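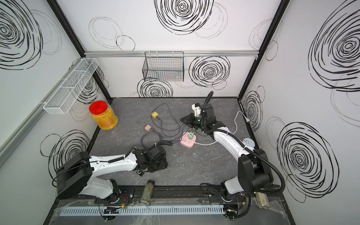 28 January 2024, Widmer bench

Cable and adapter sort, continued. Pink power strip stays in the center; green plug with white top goes on the Urnura sheet as occupied. Gray-cable plugs tangle on the left side: coil each one singly before the next count. Yellow adapter with black face gets its own line. Sheet stands at 13 of 16 entries.

Jar with red lid, yellow grains: keep against the back wall, clear of the cables.

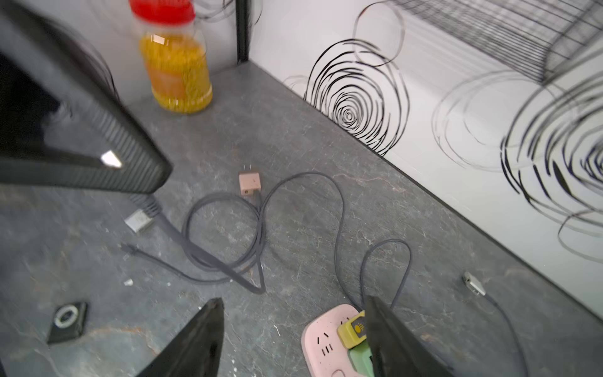
## Open

- 2 entries with no cable length
- Relabel bin 209
- Valilska list due in March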